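Notes for week 5: folding by demonstration

Right, so last time we got as far as why cloth is such a pain. A box has a shape you can write down, and a cardigan has whatever shape you left it in. This week is the practical half, and I want you to come with your Lui logbooks filled in up to the Kollia exercise, please (looking at the back row!).

The task is to spread one soft item on a table and fold it using the hand-held grippers. That's all it is, and it'll take you longer than you think. Start with the fingers wide open, get low, and decide which edge you're going for before you move.

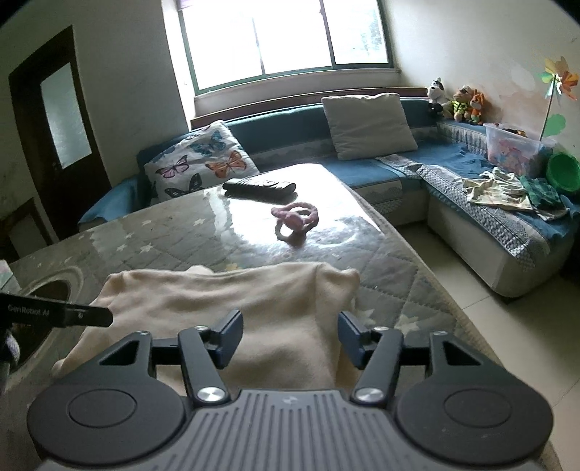 Pace matters too. Most of you rush the approach and then dither over the grasp, and I'd much prefer it the other way round – a slow, boring approach and one clean close. If you miss, open up, back off and go again. Keep the missed go in your set but mark it M in the log.

The Pretbridge group from last year handed in 1,003 folds between them, and roughly 30 had no notes at all, so we couldn't use those for anything.
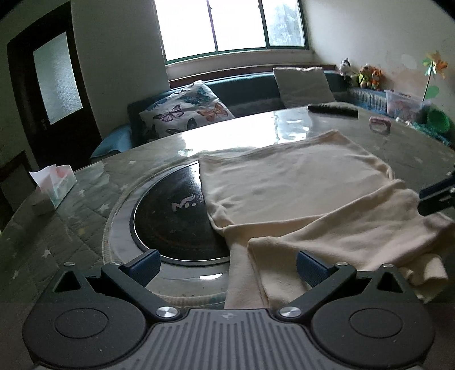

Yutong Xia asked whether it's cheating to smooth the cloth out by hand between goes, and wondered if a tidy start every time would just teach the model to expect tidy starts. Good question, and yes, it would! Do half your goes from flat and half from a crumple.

Now, working with 2 grippers. Agree who leads. The leader lifts a corner, the other keeps out of the way until the corner has stopped moving, and only then comes in.

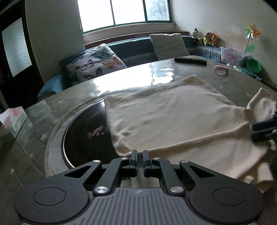 Swap roles halfway through, even if one of you is clearly better at it. Upload to Canano before April and put both names on the file.

Reading for next time is chapter 5, and skip the maths at the end if it frightens you – we'll do it together.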